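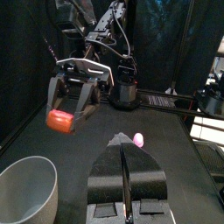
# mollivdale-recipes

Plain-text recipes from the Mollivdale supper club, typed up from index cards, church bulletins, and the backs of at least a few electric bills. There are 300 files in `recipes/`. A good number of them are potato salad.

Maintained by Aldana Sosa. Nicanor Lucero did most of the typing and would like it known that he did not write the aspic.

## Layout

- `recipes/` has one Markdown file per dish, named after whatever was on the card. Hence `good-beans.md` and `good-beans-the-other-ones.md`.
- `index.csv` lists title, course, servings, and source card.
- `units.txt` is our best guess at what people meant by "a glass," "a lump," and "butter the size of an egg."
- `tools/scale.py` changes the serving count.

## Scaling a recipe

```
python tools/scale.py recipes/orellana-stew.md --serves 2
```

The script multiplies ingredients and leaves cooking times alone. If you scale the stew up to 200 people, it will cheerfully tell you to simmer it for forty minutes. Use your head.

Eggs get rounded up. We tried fractions for a while, and Nicanor ended up with a jar in the fridge labeled "0.4," which was thrown out in December along with the argument.

## About the spelling

We kept it. "Brocolli" appears in three different forms and all of them are searchable, thanks to the `aliases` column in the index. Please don't send a pull request fixing these. We have closed several already and the tone is getting short.

Margin notes are kept too, under `## Notes` at the bottom of each file. Most are useful ("needs salt"). Others are addressed to relatives.

## Known problems

- Oven temperatures are missing from nearly all of the Breltow cards. "Hot" is the usual instruction. Sometimes "hot oven, not too."
- `prallitz-cake.md` calls for a can size that no store has carried in years. The conversion in `units.txt` gives a cake that is either fine or soup.
- The `servings` column was filled in by people who had just eaten.
- Duplicate detection goes by title, so the potato salads sail right through.

## Adding a recipe

Copy `template.md`, fill it in, and add a row to the index. Cook it once first. We can't check, but the last uncooked submission left out the flour, and it was for bread.

## License

Public domain as far as we can tell. If one of these is your grandmother's, open an issue and we'll put her name on it. If two of you claim the same grandmother, please sort it out before you write in.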